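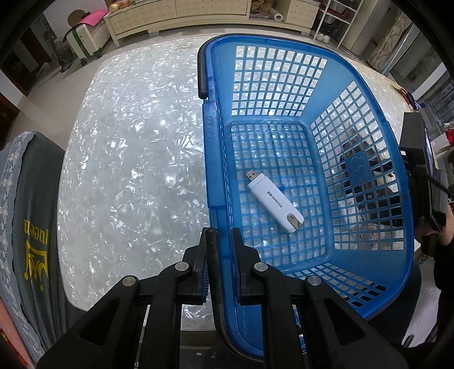

Rallutum handheld kit - budget and planning notes

Read this before you order anything. It's the README for the purchasing side of the project. The README for the recordings themselves sits next to it in the data folder. Last big edit Feb 6, 2022, small fixes since.

What this covers

Handheld grippers, phones and mounts, props, tables and covers, storage, spares. Not salaries. Not the fixed arm, that has its own sheet and its own arguments.

Status

Phase one: bought, in use.
Phase two: quoted, not approved.
Phase three: a wish list. Do not quote from it.

Files

budget.csv - one line per item, what we expected to pay and what we paid
quotes/ - PDFs from suppliers, named by supplier then month
props.csv - every prop with its source and a replacement price
sites.csv - rooms we record in, table height, what furniture stays put
spares.csv - what is on the shelf right now (supposed to be, anyway)
old/ - leave it alone

Columns in budget.csv

item: short name, lower case
phase: 1, 2 or 3
qty_planned, qty_bought: whole numbers
unit_est: estimate before the quote came in
unit_paid: what the invoice says, shipping left out
ship: shipping and duty, whole order, on the first line of that order only. Don't split it across lines, the totals double up if you do
supplier: short name from the list below
note: free text, keep it short

Empty cell means unknown. Zero means free. People keep mixing these up and the totals come out wrong.

Currency is US dollars everywhere. Convert on the day of the invoice and put the rate in the note.

Suppliers

Iltis - gripper linkages, finger plates, screws. Good parts, slow answers. Order early.
Zaki - phone mounts and cables. Fast. Check the count when the box arrives, we were short once.
Prasero - covers, baskets, small plastic goods, bulk household stuff. Minimum order is annoying, so group things.
local - anything bought in a shop with a receipt. Scan the reciept the same day.

Grippers

Planned three per site in phase one. One recording, one charging or being fixed, one spare. Holds up fine. Two would be enough on a good week but we don't get many of those.

What wears out, worst first:
- finger pads. Gripping thin rims chews them up, basket and tray edges especially
- screws on the linkages. They work loose. Thread locker is cheap, put it on the order
- phone mount clamp
- the linkage plates themselves, rarely

Buy pads in bulk. Single packs from Iltis cost nearly double per pad once shipping is in. The budget line for phase two assumes bulk.

Do not buy the longer fingers yet. Tested one pair, nice reach on deep containers, but the opening no longer matches the older recordings. Needs a decision from the data side first.

Phones and mounts

Same model across all sites. Worth paying more for. Mixed phones meant mixed lenses and a week lost on calibration in November.

Budget one spare phone per two sites. Mounts are cheap, one spare per gripper. Cables count as consumables, not equipment, so they go under the other heading - finance sent it back last time.

Props

We record in lived-in rooms with ordinary household things, so the prop line is small next to everything else. Also the line that creeps. Everyone buys "just one more" and then there's a crate of it.

Rules:
- open-grid plastic baskets yes, they are light and the rim is easy to grip. Get more than one color
- small electronics (USB dongles, adapters, remotes) used or dead ones are fine, don't pay for new. Keep the caps on if they have caps, they go missing
- nothing sharp, nothing that leaks
- glass only if the site lead agrees in writing
- brand names on props are OK, list them in props.csv as printed

Cap for phase two is 1000 per site for props and covers together. Not each. Together.

Small shiny objects in gridded baskets are hard on the depth estimate. Holes in the floor, whatever is under it coming through. We want those recordings, so plan for extra takes, and extra takes means extra hours in the room. That cost shows up under site time and people forget it when they compare the two lines.

Tables and covers

Don't buy tables. Use the one in the room. Measure the height, put it in sites.csv.

Covers: several per site, patterned and plain. Crinkled or pearly surfaces throw highlights, which is useful variety, but get a matte one too. Hanging cloth at the table side can snag on the gripper, so check the drop before ordering a size. Prasero sells by the roll, cheaper if you have somebody to cut it.

Furniture, shelving, luggage, curtains and so on stay where they are. No budget for clearing rooms. Please stop asking for it.

Site time

Room hire or a thank-you payment to the household, plus operator hours. Biggest line in the whole sheet by far. Estimate from takes, not from days. Phase two plan is 2000 takes over all sites, and we know some 176 takes is a full week for one operator with setup included. Do the math from there and add slack for sick days, broken pads, bad light.

Evening sessions cost more and need a lamp. Lamp is in phase two, not bought yet.

Storage

Drives, two copies, kept in different buildings. Cloud copy only for the cleaned set. Storage always ends up over estimate, so the estimate now has a margin baked in. Don't add a second margin on top, thats how we got the silly figure in the first draft.

Ordering steps

1. Check spares.csv
2. Actually look at the shelf
3. Fill the line in budget.csv with unit_est
4. Get a quote, drop it in quotes/
5. Wait for approval - phase two lines need it every time, even tiny ones
6. Order, fill unit_paid and ship when the invoice lands
7. Update spares.csv when the box is opened

Skipping step 7 is how we ended up with a drawer of mounts and no pads.

Known problems

- some phase one lines have shipping inside unit_paid. Marked "mixed" in the note, not fixed
- two suppliers are spelled more than one way in old quotes
- props.csv is missing replacement prices for most of the baskets
- pad wear is a guess based on few grippers. Will redo when phase two has run for a while
- resale value of phones not counted anywhere

Open

- buy or rent the extra phones? Rent looks cheaper for short runs, but the insurance wording is vague
- one shared prop crate moving between sites, or one per site. Shared saves money, shipping eats part of that
- is thread locker a consumable (waiting on finance)
- Iltis bulk price expires, ask for it again before the next order

Changes go in as a pull request, one line per item please. Big rewrites of the sheet get bounced.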